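Porero Community Safety Desk
Progress report to the funder, second reporting period
March 2025

1. Period and status

The report covers the work done under the grant since the last report in December. The project supports families in Skoltovville and Pustdale who have a relative missing or held for ransom, and keeps a public record of reported incidents on the roads between the two towns. All activities are running. One is behind schedule and is explained in section 4.

2. Incident record

The record now holds 3,273 entries. Of these, 2,748 have been checked against a second source, such as a police notice, a court filing, a radio bulletin or a direct statement from the family. The rest are marked as unconfirmed and are not shown on the public page.

Most unconfirmed entries come from short news items that give a town and a day of the week and little else. The same case is often reported several times with different spellings of the victim's name, and sometimes with a different nationality or employer. We merged duplicates through January and February. Staff now enter the place first and the name second, and the search form flags any entry within the same district and week. It catches most repeats before they are saved.

We changed the rule on ransom amounts. Figures given in the press are no longer entered unless the family or the police confirm them. Families told us that published amounts made later talks harder, and two local newsrooms have agreed to leave them out as well.

The police spokesperson's office in Skoltovville sends its weekly notice by email again. It had stopped in the fall after a change of staff. Pustdale still posts its notices on a board outside the station, and our field officer copies them by hand on each visit.

3. Family support

We opened 18 new family files in the period. Each family is assigned one contact person, who stays with the case until it is closed. Services used most were help with filing a formal report, phone credit, transport to the prosecutor's office and counseling.

Several families did not want to file a report at all. They were afraid the news would reach the people holding their relative. We do not press them. They receive the same counseling and transport support as the others, and their files are kept off the shared drive in a locked cabinet.

The night phone line is staffed every day of the week. Calls are heaviest in the hour after the evening radio news. We moved the shift change from 7 p.m. to 9 p.m. so that callers are not put on hold while staff hand over. The line went down twice during power cuts, and a battery backup was installed in February from the equipment budget.

Returned persons are offered a medical visit in the first days after release. The clinic in Pustdale has set aside a private room for this. Getting there from the villages is still a problem in the rainy weeks, when the shared vans do not run past the river crossing.

4. Road warnings

The Raju message service sends a short text to subscribers when a road is closed or an incident is confirmed. It was due to cover both towns by the end of December. Skoltovville went live on time. Pustdale did not, because the second phone carrier asked for a new contract after we had already tested with the first one. The contract is signed and the carrier has given us a start date in the next quarter.

Drivers' groups asked for messages to name the nearest junction and not the district. We have made that change. They also asked for an all-clear message when a road reopens. It is harder, as the police do not always announce it, and we will not send an all-clear on hearsay. For now the service sends one only when the notice is in writing.
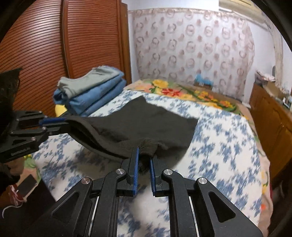 Bus companies have started reading the messages aloud at the main station before the early departures. We did not plan for this, but it reaches people who have no phone or do not read, and we will provide the text in both local languages from next quarter.

5. Spending

Spending is within the approved budget. Transport is over its line by a small amount, due to fuel prices. Training is under its line because 2 sessions were moved to the next period when the hall in Pustdale was not available. We ask for permission to move part of the training balance to transport. A separate request with the figures has been sent.

The outside review of the accounts has been booked. Receipts for the phone line and the battery backup are in the financial annex.

6. Problems and risks

Staff safety remains the main risk. The field officer no longer travels the river road alone, and trips are not announced outside the office. One visit in February was called off after a warning from a local driver.

The other risk is staff fatigue on the night line. We have added a relief shift on weekends and will review sick leave in the next report.

7. Next period

Start the Raju service in Pustdale.
Hold the postponed training sessions.
Clear the unconfirmed entries that are more than a year old, or close them.
Ask the Pustdale station to send its notices by email.
Agree on a written procedure with the clinic for visits outside opening hours.

The financial annex and the updated work plan are attached.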